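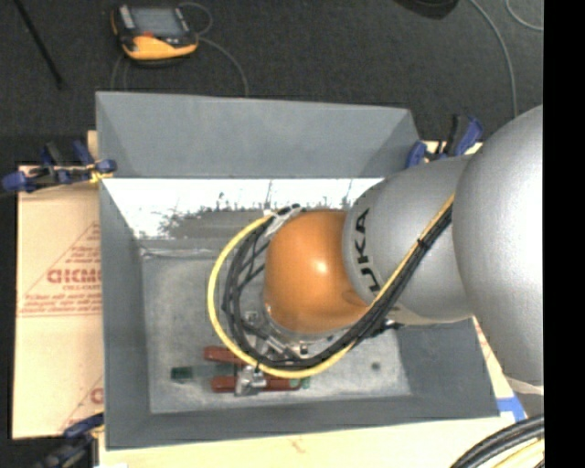 The case for the big metal bin

A wide gray metal bin with a few red-handled tools lying on the floor of it will do more for a workshop than a wall of hooks. I have held this view for years and have lost the argument in two different shops, so I'm writing it down.

I run the tool room at a shared workshop in Mullness. We have 30 members in a good month. When I took over, everything hung on pegboard, with the outline of each tool painted behind it. Visitors loved that board. Ecaterina Ilie painted the outlines herself over one long February, and she did a careful job.

The trouble started the first time we replaced something. The new bar clamps were longer than the old ones, so they hung over the outline of the hand saw. The hand saw went on the bench. After a few months the board showed us the tools we used to own, and the ones we had now were wherever people had put them down.

A bin has no opinion about the length of your clamps. You lay them in, handles the same way, and you are done. If you sell one and buy a bigger one, the bin is still right.

People tell me a bin turns into a heap. It can, and I have seen plenty that did. Deep bins are the worst for it. Once tools lie three layers down, you have to dig, and whoever digs leaves the top layer on the floor. The answer is to use a bin that is wide for its depth and to keep one kind of thing in it. Clamps go in the clamp bin. Screwdrivers do not go in the clamp bin, even for an afternoon.

Color helps more than labels. I'm in favor of red handles on anything that lives in a gray bin. You can find red against gray in poor light and without your glasses. I have nothing against a label, but a label is on the outside, and the thing you want is on the inside. Sverre Isaksson wanted every bin coded with a letter and a number that matched a sheet on the door. We tried it. The sheet was out of date in 13 days.

Metal, too, and I won't be moved on that. Plastic bins are cheaper and quieter. They also bow in the middle when you load them with steel, and the rims crack where people grab them. We bought plastic from Sjöberg when we opened the second room and had replaced most of it within two years. A metal bin makes a racket when you drop a clamp in it. I count that in its favor - people learn to set things down.

Put a board under it if it is going to sit anywhere you care about. A loaded bin gets shoved more often than it gets lifted, and bare metal marks a bench top quickly.

Hae-won Woo, who repairs chairs and is better at it than I will ever be, still keeps her own chisels in a canvas roll. She is right to. Sharp edges should not knock against each other, and I would not put a plane in a bin either. Measuring tools need a drawer. My argument covers the heavy, blunt things that get picked up 4 times an hour and put back by somebody whose glue is setting.

That last part is what the pegboard people leave out. Hanging a clamp up takes two hands and a look at the wall. Laying it in a bin takes one hand. When the glue is on and the joint is sliding, people will do the one-handed thing, and if you haven't given them a bin they will use the floor.

Ecaterina's board is still up, by the way. We hang the aprons on it, and the outline of the old hand saw shows between two of them.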